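Robot club, week five
2024-10-13

We finally have a task for the spring showcase in Hendville. The arm has to pick artificial roses off the table and put them in a vase, one stem at a time, with no help once it starts. Defne Ateş suggested it after we got tired of moving blocks.

I thought flowers would be easy. They aren't. The stems are thin and the leaves get in front of everything, so the wrist camera often has very little to work with. Our first program, which we named Kernetti, only looked for red. That was fine until two blooms were close together and it aimed for the space between them.

Wellington Assunção spent most of his break labeling pictures. We have 300 done and want 2,000 before May. I did 87 of them and my eyes hurt.

The other change is that we stopped looking for the bloom first. Now we look for the stem - the green line under the sepals - and work down from there.

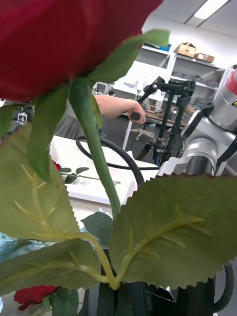

The leaves are still the hard part. Their edges are toothed and the program likes to treat each point as something new. Defne wants to trim a few off. I would like to leave them on, at least until we have tried the bigger set of labels.

Next meeting we split into 2 groups, one for labels and one for the vase.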